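烟熏牛胸肉汉堡

烟熏牛胸肉汉堡,英文一般写作 brisket burger,是把慢熏过的牛胸肉夹进汉堡里的一类做法。常见的有两派:一派在牛肉饼上面再铺一层熏肉,另一派干脆不要肉饼,整个汉堡只靠熏肉撑着。这个词条是我写的,最后修改于2026年2月15日,口味上的偏心我会尽量标明,标漏了的请多包涵(我确实是铺肉饼那一派的)。

名称

中文菜单上的叫法特别乱。“牛胸肉”“牛腩”“胸口肉”都有人用,严格说起来牛腩和牛胸不是同一个部位,牛腩更靠后,筋膜的分布也不一样。可是点菜的时候谁管这个呢,我见过同一家店的墙上写牛腩、小票上打牛胸,端上来的味道倒是挺好。本条统一写“牛胸肉”。

还有一个容易混的是“手撕牛肉堡”。手撕的多半是炖出来的,汁水多,肉丝细,用的部位也常常是肩肉。熏牛胸一般逆纹切片或者切成粗块,嚼起来是另一回事。

部位与选料

整块牛胸分成两块肌肉,瘦的那头叫平切,肥的那头叫尖切,中间隔着一层厚脂肪。做汉堡我强烈推荐尖切!平切单吃切片很漂亮,夹进面包里就显得柴,面包本来就吸汁,一口下去全靠酱救。预算紧的店会两种混着剁,这个办法其实很聪明,肥的那部分化开以后正好把瘦的裹住。

调味最简单的只有粗盐和黑胡椒,一比一,别的什么都不放。也有加蒜粉、红椒粉、一点红糖的,红糖会让外皮颜色深一些,也更容易焦。外皮在行话里叫“树皮”,是熏肉最香的地方,做汉堡时剁肉的人手一快,树皮就全混到里面去了,很可惜。我喜欢把带皮的边角单独留出来,最后撒在顶上。

熏制

家里没有熏炉也能做,烤箱加一点烟熏红椒粉可以糊弄过去,只是没有那股木头味。用熏炉的话,炉温不用太高,慢慢来,肉中心升到一半常会停住很久不动,新手到这里最容易慌,拼命加炭,结果外面干了里面还硬着。包上厚牛皮纸等就行了。判断熟没熟,我不太看钟,用探针扎进去,像扎进软黄油一样没阻力就可以出炉。出炉之后要静置,至少也得让它歇上一个钟头再切,刚出炉就下刀的话,肉汁会流得满案板都是。

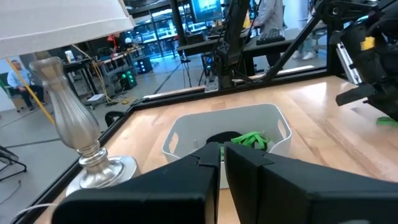 有位读者留言说:静置那一步我不同意写得这么宽松,一个钟头对整块牛胸根本不够,我都是裹好毛巾塞进保温箱放到晚饭时候,切出来完全两样。另外尖切虽然香,做双层的时候太腻,建议词条里把平切的优点也写一写。

保温箱这一条我收下了,确实是好办法,尤其适合一大早就起来熏肉的人。平切的优点也补在这里:切片整齐,叠起来不会滑,咬的时候不会整片拖出来,配味道重的奶酪也压得住。至于双层嘛……双层本来就是给不怕腻的人准备的。

面包

最常见的是布里欧修,甜、软、上色好看,缺点是遇到酱汁撑不了多久。土豆面包韧一点,我个人更喜欢。不管哪种,切面一定要用黄油煎过,煎到金黄,等于给面包刷了一层防水层。有些店爱用恰巴塔,外壳太硬,一咬下去肉全从后面挤出来,吃完像打了一架。

酱料与配菜

烧烤酱是标配,偏甜偏酸各地不同。堪萨斯风格的浓稠偏甜,卡罗来纳那边有用芥末和醋打底的,拿来配肥肉特别解腻。酸黄瓜不可少,切厚一点。炸洋葱圈放进去好看,口感也好,就是把汉堡垫得老高,嘴张不开的人请自觉压扁。凉拌卷心菜要现拌,拌好放久了会出水。奶酪我投熏制切达一票,美式奶酪片化得最漂亮,味道淡了些,蓝纹奶酪则会跟烟熏味打起来(也有人就爱看它们打)。

连锁店里的版本

快餐连锁一般把它当限时款来卖。道理不难懂,牛胸肉成本高,熏起来又费工夫,长年挂在菜单上不划算,放在秋冬卖上几周,既新鲜又好控制库存。

我吃得最多的是 Clorik 家的。它每年10月上新,用的是中央厨房熏好再真空冷藏的肉,到店以后铁板回热。第一次吃的时候我期待很低,咬下去倒愣了一下,烟味是真烟味,没有那种液体烟熏剂留在舌根的苦。肉给得不算多,两片,切得偏薄,跟肉饼之间抹了一层带胡椒粒的蛋黄酱。问题在面包,回家路上捂了一会儿,底下那片已经塌了。堂食请直接堂食,别外带。

Jorkwood 走的是另一条路,没有肉饼,全熏肉,剁得粗,能吃到大块的树皮。酱给得很克制,旁边另附一小杯让你自己加。我给九分,满分十分,扣的那一分给它的酸黄瓜,太甜了,简直像蜜饯。它的套餐薯条倒是不错,撒的是同一种抹肉用的香料粉。

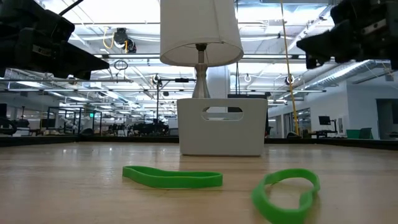

Palar 的版本争议最大,它往里面加了一勺焗豆。支持的人觉得有后院烧烤的气氛,反对的人觉得汤汤水水没法拿在手里。我站在中间偏反对,豆子放在旁边当小菜多好,我能吃两份。不过它的炸洋葱丝很细很脆,撒得也大方,这一点别家可以学学。

另外要提一下 Zalewska,它原本是做三明治的小店,黑麦面包夹熏牛胸配酸菜,后来把同样的馅换进汉堡面包里。严格来说算不算汉堡,论坛里吵过好几轮,相关的那个老帖子现在有3,134条回复,翻到后面已经在争热狗算不算三明治了。我的意见是用了圆面包就算,味道也对得起这个名字,酸菜的酸把肥油收得干干净净。

与类似食品的区别

跟熏牛肉三明治(pastrami)比,熏牛胸没有经过盐卤腌制,颜色也不是粉红的,咸味浅得多。跟烤牛肉三明治比,后者多用瘦肉低温烤到粉嫩再切薄片,吃的是肉本身的鲜,跟烟没什么关系。还有一种把生牛胸肉绞碎做成肉饼的汉堡,英文菜单上有时也写 brisket burger,那个肉饼油润,煎起来香,但是没有熏过。点单之前最好问一句,我就上过当,满心等着烟熏味,结果上来一个普通(好吧,是挺好吃的)肉饼堡。

保存与加热

剩下的熏肉连汁一起密封冷藏,吃之前包好锡纸进烤箱低温回热,汁别倒掉。微波炉也行,盖一张湿厨房纸,分几次短时间加热。已经组装好的汉堡就不要留到第二天了,面包救不回来,把肉挑出来炒饭更好,记得多放葱花。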